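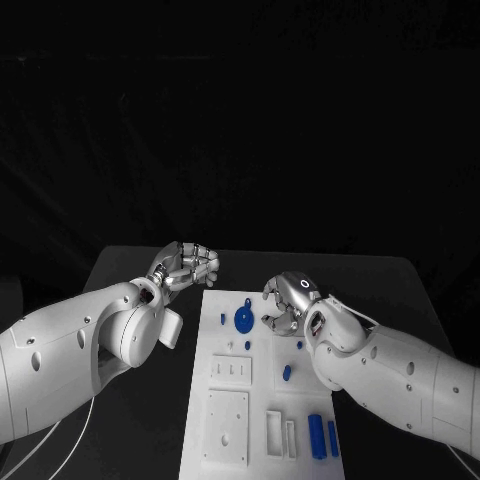 Fault writeup from the two-arm assembly cell, for anyone running tendon-driven hands on a peg-and-fixture board. No injuries, one damaged finger, one fixture written off. Thread.

1/ Task: pick blue printed parts off the board, seat them in white fixtures. Left hand holds or waits, right hand does most of the placing. Clearances are tight enough that you need compliance in the fingers. Position control alone will jam.

2/ The fault: during an insertion, the right hand kept pushing down after the part had bottomed out. Commanded force limit was 12 N. The load cell under the board logged 40 N before the arm controller tripped on its own joint torque limit.

3/ So the limit we set was ignored and a limit we had half forgotten about did the stopping. The arm-level trip is there to protect the gearboxes. It has no idea what a finger can take.

4/ First suspect was the finger force sensing. Wrong. We pulled the logs and the fingertip readings were fine right up to contact, then flat. Perfectly flat. A real sensor pressed against plastic is noisy. A flat line is a stale value.

5/ The hand driver (Dosier, our in-house layer) publishes force on its own thread. When the bus dropped a frame, the driver republished the last good reading with a fresh timestamp. Everything downstream saw a recent, healthy, low number.

6/ Our watchdog checks message age. Message age was fine. The data inside the message was 3 seconds old.

7/ Why the frames dropped: the right hand's cable. It runs from the arm toward the base with a service loop, and when the wrist goes palm-down over the near half of the board the loop pulls straight. Strain on the connector, intermittent contact, retries, dropped frames.

8/ We could reproduce it by hand. Power to the arm off, hand bus live, move the wrist slowly through the insertion pose and watch the error counter. It climbed in 9 of 12 passes. Left arm, same test, mirrored: zero. The left loop has more slack. Both were supposed to be dressed to the same drawing.

9/ Damage: one bent link on the right index finger, and a cracked socket fixture. The peg itself survived. Printed pegs are stronger than you'd think in compression. The finger went back to Plamico for a new link and we ran the spare.

10/ Fix one, mechanical. Longer loop, a clamp behind the wrist so the connector sees no load, and a full range-of-motion sweep with the error counter open before any task is run. The sweep is now on the startup sheet. It takes a few minutes and people already complain about it.

11/ Fix two, driver. Timestamp is set when the hand samples, never when the host publishes. If no new sample arrives, nothing is published. The existing watchdog then does its job without modification.

12/ Fix three, plausibility. If the fingertip signal shows zero variance over a short window while the wrist is moving, treat it as dead. Crude check. It would have caught this one well before the finger bent.

13/ Fix four, independent limit. The load cell under the board was wired for logging only. It now goes to the safety input and opens the motion enable above a set threshold. It doesn't share a bus, a driver or a clock with the hand.

14/ Question from the Fillau group when we sent them a draft: did the operator hit the stop? No. Press and trip were over before a person could react. An e-stop within reach is required and is no help at all on this timescale. Don't count it as mitigation for contact force.

15/ Related thing we found while looking: teleop and autonomous mode used different force limits, set in different files. Teleop had the older, higher one. It played no part in this fault. It would have made a worse one. Now one file, read by both.

16/ Still open: the arm controller trip dropped the arm into a braked hold with the finger still loaded against the fixture. Correct behavior for the arm, bad for the hand. We want a short retreat along the insertion axis before brakes. Vasconcelos has a version of this on their bench, but it assumes the force reading is trustworthy — see post 5.

17/ If you run a similar stack, grep your drivers for where the timestamp gets assigned. Then unplug the sensor mid-stream with the arm disabled and see what your controller thinks is happening. Ours thought everything was fine.

18/ Log excerpts and the cable drawing go up in June, once the retreat behavior has been tested. Replies open for bus questions.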